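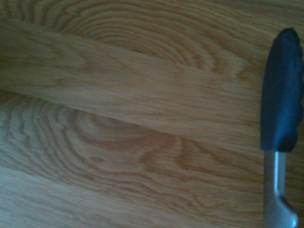 4. Setting up your watchlist and price alerts

Cluvia Desk can follow up to 225 stocks and index futures at once. You will want far fewer. Most people start with everything they have ever heard of and spend their first week being beeped at.

Before you begin, link your brokerage account (section 3). Without a linked account, quotes run 16 minutes behind the market, long enough for a price to become history.

4.1 Creating a watchlist

1. Open the Lists tab and click New List.

2. Type a name. Names can run to 33 characters. "Stocks" is a poor name, and you will regret it by your third list.

3. Enter a ticker symbol in the search box and press Enter. If the same symbol trades on more than one exchange, pick the right one from the drop-down menu.

Note: Cluvia Desk will not warn you that you have picked the wrong exchange. It assumes you like surprises.

4. Repeat step 3 for each symbol, then click Save. There is no autosave on this screen.

5. Drag the columns into the order you prefer. Last Price and Day Change stay on the left whatever you do to them.
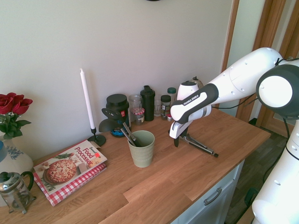
4.2 Adding a price alert

1. Right-click a symbol in your list and choose Add Alert.

2. Choose a trigger: Price Above, Price Below, or Percent Move. Percent Move is measured from the previous close, and the opening price has no say in it.

3. Enter the value. For Percent Move, leave out the percent sign. The box rejects it without saying why.

4. Under Delivery, select Screen, Email, or both. Email alerts go out through the Seyoum message service and need a confirmed address.

5. Set Repeat to Once or Daily. There is also Every Tick, kept at the request of a few customers who know who they are.

Caution: An alert is a message and nothing more. It does not buy, sell, or hold anything for you. To place a stop order, see section 7.

Alerts work only during the trading session you select under Hours. If a stock closes below your trigger and opens above it the next morning, the alert fires at the open – sometimes well past the number you had in mind. Overnight gaps are the market's doing, and support cannot have them reversed, though people do ask. 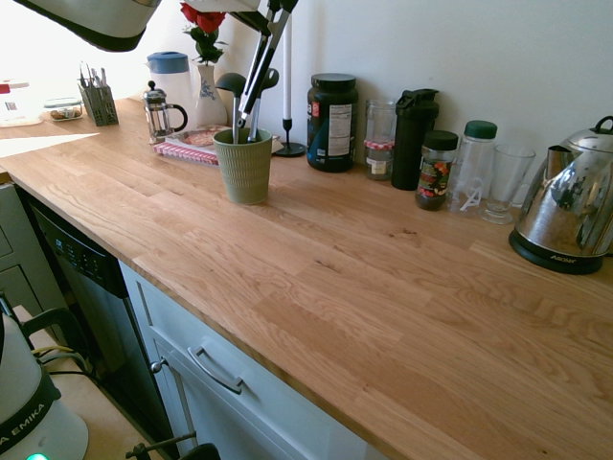 Alerts set on a futures contract end when the contract expires. They do not roll over to the next month, so if you moved a January position forward, you need to set them again on the new contract. Expired alerts stay in the Archive folder for 13 days and are then deleted.

4.3 Importing a list from Dulilora

1. In Dulilora, export your list as a CSV file.

2. In Cluvia Desk, go to Lists, then Import, and select the file.

3. Check the preview. Rows in red could not be matched and will be skipped.

Note: Alerts are not imported, only symbols. Lists exported from Cernurau need their header row deleted first.

Section last revised 8 March 2018.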